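Chapter 7

A Place for Every Part: Trays, Holders and the Assembly Bench

What this chapter covers

Why parts are laid out before they are fitted
Shaped recesses and what they can and cannot tell you
Holding processors and memory modules between steps
Slotted panels as a mounting surface
When a tray is more trouble than it is worth

Terms used in this chapter: fixture board, recess, pocket, heat spreader, kitting, slotted extrusion

7.1 The claim and the evidence

Most books on bench work will tell you that a tidy bench makes good work. It is repeated so often that few people ask where it comes from. We have looked, and the answer is rather thin. A good deal of it goes back to sales leaflets for storage products, and much of the rest is habit passed down from one workshop to the next.

That does not make it wrong. It does mean that a student should be slow to accept a claim such as "a shaped tray halves your mistakes". Halves them compared with what? A bare bench? A cardboard box? A bench with a worker who has done the same job for years? The leaflet seldom says.

In this chapter we take a narrower view. A parts tray can do two jobs. It can hold a part still so that it is not knocked, scraped or dropped, and it can show at a glance that a part is missing. Any other benefit should be shown to you before you pay for it.

7.2 Two benches compared

The Ircombe bench was a plain table with an antistatic mat. Small computers came to it for rebuilding, and the parts for each one were put out on the mat in whatever order the worker liked. The Curkcombe bench did the same work, but each set of parts was placed in a moulded board before anyone picked up a screwdriver. This is called kitting.

Each bench rebuilt 300 machines. Curkcombe had fewer parts go astray, and its manager was pleased enough to order boards for every bench in the building. What the first report left out was that Curkcombe also had better lighting and a written parts list, and that the people at Ircombe had been moved there in January from another job. When the lists were later copied over to Ircombe, with no boards at all, the gap between the two nearly closed.

We do not say the boards did nothing. We say the report could not tell us what they did, and neither could the manager. Keep this case in mind when you reach Exercise 7.3.

7.3 Shaped recesses

A recess is a hollow made to the outline of a part. It can be square, round, long and narrow, or drawn to follow some odd shape such as a bottle. The idea is simple enough: an empty hollow is easy to spot, and the wrong part will not sit in it.

The second half of that sentence is the weak one. Plenty of wrong parts will sit in a recess quite happily. Two processors of the same size, one good and one faulty, look the same to a square holder. A recess checks outline and nothing more. It knows nothing about the model, the state of the contacts or whether the part was tested last week. Workers who trust the tray too far tend to stop reading labels, and that is a worse fault than the one the tray was bought to cure.

There is also the matter of fit. A tight recess grips well and is slow to empty. A loose one is quick and lets the part shift. At Ferkville the first boards were cut so close that people pushed the parts out with a pen, and 61 parts were marked before anyone thought to add a finger notch. The second boards had low corners and gave no trouble of that kind, though they collected dust.

7.4 Processors and memory between steps

A processor with a metal heat spreader looks sturdy. The spreader is; the underside is another matter, and a holder that supports the edges of the green board and leaves the centre alone is the safer sort. Ask to see the holder turned over before you agree to use it. Raised sides matter more than a deep floor, as they stop a sleeve or a cable from sweeping the part away.

Memory modules are long and thin and are often laid flat. That is fine for a few minutes. For longer spells, or where the bench is shared, a slot or a lidded box is better. Handle them by the ends and keep fingers off the gold edge.

7.5 What the tray is fixed to

A tray that slides about is hardly a tray at all. Many benches now use slotted aluminium panels, as brackets can be moved along the grooves without drilling. The panels are strong, easy to wipe and not cheap. They are also shiny, and under a strong lamp the glare can hide a small part completely. Try the lamp from both sides before you fix anything.

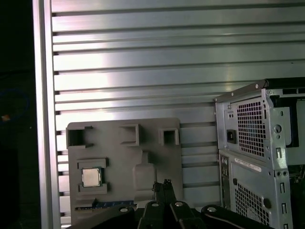
Should every part have its own recess?

Only parts that are easily damaged or easily missed need one. Screws, clips and ties can share an open pocket, and large parts can stay in their packing until they are wanted.

7.6 Counting the cost

Suppliers like to quote a price per tray. The more useful figure is the price per job, and it depends on how long the design stays in use. A board made for one model is scrap when the model changes. Mac Giolla, a small repair firm, bought 100 boards on a bulk discount and had used fewer than half when the work moved to a different case. Some 600 machines had gone through by then, so the money was not all wasted, but plain foam with hand-cut holes would have done the same work and gone in the bin without regret.

If the work changes often, start with foam. If it has stayed the same for a year and parts are still being damaged, a moulded board may be worth the outlay - get one made, use it for a month, and write down what happens before you order more.

Exercises

7.1 Choose a job with no more than ten loose parts. List which of them could be put in the wrong recess without anyone seeing the mistake.

7.2 Cut a foam holder for one fragile part. Give it to someone else to use and note how they get the part out.

7.3 Rewrite the Curkcombe report in a single paragraph, claiming only what the figures allow. Compare your version with a classmate's and mark any sentence that still says too much.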